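Speaker notes – "What's in the bottle?"
Pantry labeling session, Tuesday, 24 slides, 17 minutes if I don't wander

Slide 1. Title only. Wait for people to sit down. Don't apologize for the subject. Anyone who signed up for a talk on pantry shelves knows what they're getting.

Slide 2. Start with the question I got in November: "Do I really need to label everything?" My answer then was no. My answer now is still no, but I'm less sure which things I'd leave out. Say that up front so they don't expect a sales pitch. I have no jars to sell.

Slides 3 to 5. The matching container shelf. Show the Bortolotti set, the one with the square lids. Ask who owns something like it. Then ask who still knows what's in the back row. Let the silence do some work.
Point to make: a store bottle comes with a name, a size and a date. We pour it into something prettier and throw all three away. I've read a lot of advice telling me this saves time. I have yet to see where the time gets saved. Pouring takes time, washing takes time, and then you stand there sniffing two clear jars.

Slide 6. The claim that you can tell by looking. This is the one I want to pick apart, so slow down here. People say "I know my oil from my vinegar." Maybe. Ask them to look at the color on the next slide before I say anything, and get two guesses out loud.
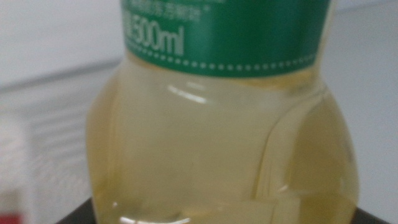 Slide 7: Pale yellow liquid, clear plastic, green label marked 500ml.

Take the guesses. Someone will say cooking oil, someone will say tea. Both are fair. I can't settle it from the color, and I don't think they can either. The big print tells you how much. It does not tell you what. The smaller line is in Chinese characters and too blurred to read here, so even a fluent reader in the third row gets no help. If someone claims to be certain, ask what they'd bet on it. Keep it friendly.
Second point on the same slide: the label sits high, around the upper part of the bottle. On my own shelf, behind a row of cans, a label up there is easy to see. A label stuck near the bottom disappears. If you write your own, put it up high. (Eilif Söderlund disagrees and labels the lids. That works in a drawer. On a shelf at eye level you see the sides of things, and I told him so.)

Slide 8. Size. People love to write the size on a homemade label. Why? A half-liter bottle is half a liter on the day you buy it. After that, what you want to know is what it is and when you opened it. Name and date, in that order, thick pen.

Slides 9 to 14. The Esier tape test. Skip fast if we're running late. Paper tape came off clean from plastic and badly from glass. I only tried 2 rolls, so don't let me make it sound like science.

Slides 15 to 19. Apps. The Bolinov people say you can log your whole pantry on your phone. You can. I did it for a while. The list was perfect and the shelf was not the list. If somebody in the room keeps one going, I'd like to hear how, and I mean that.

Slide 20. The "1,000 items" slide. That number comes from a flyer I picked up at Brultunari, and the flyer gave no source. Read it out, then say I don't believe it.

Slides 21 to 23. What I do at home. Store bottles stay in store bottles. Flour and rice get poured over, and the panel I cut off the bag goes in with them. Anything clear or yellow gets a name on it the day it comes in.
Still undecided: spices. Say so if asked.

Slide 24. Questions. Leave slide 7 open in the other window in case they want to argue about it again. Marker pens are in the blue folder, hand them out at the door.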